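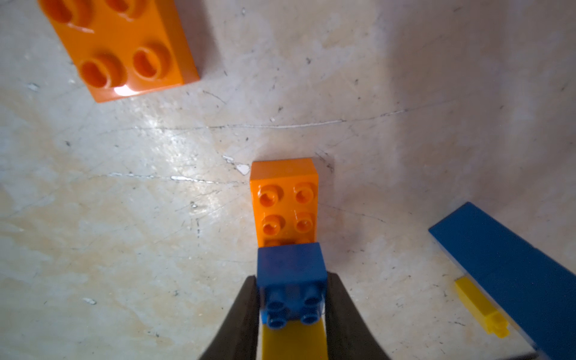

Réjean Campbell wrote back on the last round to ask whether we could please put the floor first this time, because every brick that comes out of the tubs ends up on it and he's tired of reading about shelves for a page before anyone mentions where the kids sit. Fair point, and done! Floor is now section 1.

DRENDBRIDGE PLAY ROOM
Building brick area - monthly safety check with comments
Month: May
Checked: Tuesday, before opening
Marks used: OK / WATCH / FIX

1. FLOOR

1.1 Surface clean and dry before bricks go out - OK
Mopped the night before and dry by morning.

1.2 Scratches - WATCH
Plenty of fine dark ones. I ran a bare hand over the busiest patch and nothing caught, so they stay on the watch list. It's a pale floor and it shows everything.

1.3 Chips - WATCH
Small ones. I went over them with a fingertip and then with an old nylon sock, a trick I picked up at Pullach and now use on everything. The sock snagged once, by the door. Put a dab of filler there and will check it again when it has cured.

1.4 Gray smudges - OK
Looks worse than it is. Most of them come up with a damp cloth and a little elbow grease. Please don't use the scouring pads, they take the shine off and then the dirt settles in faster.

1.5 Walking route from door to sink kept free of bricks - FIX
We had a taped line for this and it has worn away. I love that line! Kids respect it far more than they respect us. New tape is on the list.

2. BRICKS, LARGE

2.1 Corners and edges smooth - OK
Went through the whole large tub. The big orange ones are holding up beautifully, still glossy.

2.2 Cracks around the studs - FIX (one brick)
Found a hairline crack running between two studs on a green one. Taken out and thrown away. Please don't glue these. A glued brick comes apart with a sharp edge, usually in the hands of whoever is pulling hardest.

2.3 Hollow studs free of dirt and crumbs - WATCH
Cracker dust, mostly. A dry toothbrush gets it out of the little hollows in no time and it's a strangely satisfying job if you have five minutes before opening.

3. BRICKS, SMALL

3.1 Nothing small enough for the choke tester - OK
Every loose piece from the small tub went through the cylinder. The 2x2 bricks we use here don't fit inside it, which is the answer we want. That result is for our bricks only, so anything donated has to be tested before it goes in, even if it looks the same.

3.2 Mixed sets - FIX
Someone kindly left us a bag of bricks in the lobby and part of it had already made its way into the tub. Picked them out, tested them, and 4 pieces failed. Donations go on the high shelf in the office until one of us has been through them. This is the item I'd most like everybody to read twice.

3.3 Bricks grip and come apart without tools or teeth - OK
A few stiff pairs. The flat separator lives on the hook by the sink again, so there is no reason for anybody to be biting anything. (I am looking at the grown-ups too.)

3.4 Worn surfaces - OK
Some of the blue ones have gone a bit dull on the flat sides. That's just honest wear and no reason to retire them. What we look for is whitening, flaking, or a stud that has started to lift.

4. WASHING

4.1 Full wash done this month - OK
All 200 small bricks plus the large tub, in mesh bags, warm water and mild soap, then air dried on towels. It took most of an afternoon and the room smelled wonderful.

4.2 Fully dry before going back - WATCH
Water hides in the hollow undersides. Give each handful a good shake, stud side up, and leave them overnight. Last winter we closed the lids too early and the bottom layer got musty.

5. STORAGE

5.1 Tub lids have air holes and no latches - OK

5.2 Tubs stored no higher than a child can reach - OK
The low shelf from Obradović is a great improvement. It used to be that the bravest kid climbed. Now they just pull the tub out and get going.

5.3 Shelf fixed to wall - OK
Pulled hard on both ends. No movement.

5.4 Casters on the rolling tub - FIX
One wheel has hair and fluff wound around the axle and drags to the left. Rostel sells the replacement casters separately, so I've asked for a pair.

6. DURING PLAY

6.1 Bricks kept inside the building area - WATCH
They travel. I found a yellow piece under the radiator and another in a rain boot.

6.2 Shoes or grippy socks on - OK
The floor is hard and smooth, and plain socks slide. The sock basket is full again, thank you to whoever washed them all!

6.3 Pick-up before snack - OK
The sorting song is working. It may be stuck in my head until fall.

SCORE
87 out of a possible 100, up a little from last time. Points lost mainly on 3.2 and 1.5, both easy to win back.

OPEN ITEMS
Tape for walking route - before the weekend
Filler by door, sock test again - next check
Casters - waiting on delivery
Sign for lobby about donated bricks - Réjean has offered to letter it, and his lettering is gorgeous

Comments from anyone on shift can go straight onto the sheet in pencil. Blank backs are fine, and if you pull a brick out of use, drop it in the red can under the sink and write down what was wrong with it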